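About us

Hello, and thanks for clicking through! I'm Seren Trevor and I run Resel, which is a small robotics research outfit with a big kettle and not quite enough shelving. We work on grasping, and more exactly on one stubborn bit of grasping: how a two-fingered gripper can tell, before it closes, that it's about to get things wrong.

I'd better say how I got into this. I used to work at Hollmann, on the packing side, where I looked after a line of arms that picked up small boxed parts and put them down again all day long. They were very good at it until they weren't. An arm would come down a finger's width off, close on thin air or on the corner of a box, and then carry on with the rest of its routine as if all was well. I spent an awful lot of my time there watching recordings of misses, and after a while I could call them early. There was a moment on the way down when the gap between the fingers just looked wrong. I wanted to know if a computer could learn to see it too, and that question is more or less the whole company.

Our method is called Tultine (it was the name of a boat I liked). The arm has a small camera at the wrist that looks out past the fingers. As the arm comes in, Tultine looks at the space between the fingertips and gives a score for how likely the grasp is to hold. If the score is low, the arm stops, backs off a little and comes in again from a slightly different angle. That's it, really. We don't build a full 3D model of the object and we don't need to know what the object is called. The fingers are always in the same part of the view, so the software has something steady to measure against, and everything else is learned from tries that went well and tries that went badly.

The bad tries matter most. When we started I did what everyone does and threw the misses away, and our early scores were hopeless — the thing thought every grasp was a lovely grasp. So now we keep all of them, including the ones where there's nothing there to pick up at all. Those turned out to be a big help. A gripper that knows what bare table looks like between its fingers is much less likely to close on it and call it a success.

Now for the result, as people do ask. In our last full test, back in April, we ran 500 grasps with Tultine switched off and 500 with it on, using the same objects and the same starting positions. Without it we had 112 misses. With it we had 30. Most of those 30 were shiny or see-through things, which we're still bad at, and a few were soft packets that slumped as the fingers came in. The cost is time. Every second look slows the arm down, and on a job where the parts always turn up in the same spot you'd be better off without us. I do tell people that, sometimes to my own loss!

We've also had a go at moving Tultine onto a different gripper, with fingers of another shape, and that went less well. It needed a fresh batch of tries before the scores made sense again. Usaden is our project to bring that batch down to something a person could collect in a morning. We're 2 versions in and I'm happier with the second than I was with the first, but I wouldn't put it on a real line yet.

We write up what we find, misses and all, and we'll send the test sheets to anyone who wants to repeat the work. If you run a lab, teach a class or just have an arm that keeps grabbing nothing, drop us a line. Students are welcome to get in touch about summer places too. Please tell us what you've built or broken, as I read those letters first. 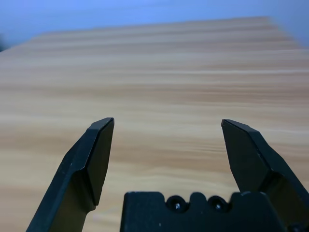
Does the camera need to see the whole object for Tultine to work?
It only needs a clear view of the space between the fingertips and the part of the object that will end up there. Large objects that run out of view are fine, so long as the bit being gripped is in sight on the way down.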